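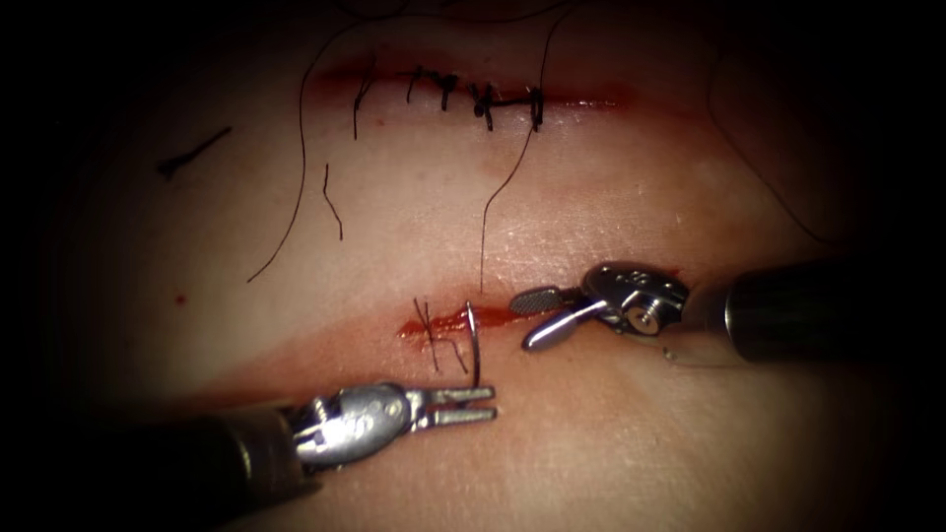
Suturing on a tissue pad: closed upper incision with black interrupted stitches, lower incision in progress.

Cold frame

A cold frame is a low, bottomless box with a transparent lid, set on open ground or on a paved base, in which plants are protected from frost, wind and heavy rain. It has no heat source of its own. Warmth comes from sunlight passing through the lid and is held by the soil and the enclosed air. A frame fitted with a heating cable or a layer of fermenting manure is properly called a hotbed.

Construction

The back wall is higher than the front, so that the lid slopes toward the sun and sheds water. Walls are made of brick, concrete block, timber or sheet metal. Brick walls store more heat but cannot be moved. The lid, known as a light, is glazed with glass, polycarbonate or acrylic, and is either hinged at the back or made to slide in grooves.

The Doston pattern, common on smallholdings in the Lenora valley, has a fixed back wall and 2 sliding lights. Each light is 57 inches long and overlaps its neighbor on a raised center rail. The later Fonitz frame replaced the rail with a hinge and a notched prop – a change that made venting easier but left the open light exposed to wind.
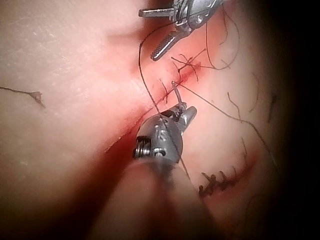

Lights on both patterns are removable for summer storage. Wooden parts are usually treated with linseed oil or a water-based preservative. Creosote gives off vapor harmful to seedlings and is not suitable.

Use

Frames are used for hardening off, for raising early salad crops and for overwintering cuttings. In hardening off, the light is opened a little further each day and closed at night until the plants can stand outdoor conditions. Sowing of lettuce and radish under glass commonly begins in March.

Ventilation is the main task in spring. In the Sipos trial garden, lights are opened when the inside air reaches 89 °F. Automatic openers, driven by a wax-filled cylinder, are fitted to many hinged frames but work poorly on sliding ones.

On cold nights the lights are covered with straw mats, burlap or old carpet, removed again in the morning.

See also: Cloche; Hotbed; Lean-to greenhouse; Row cover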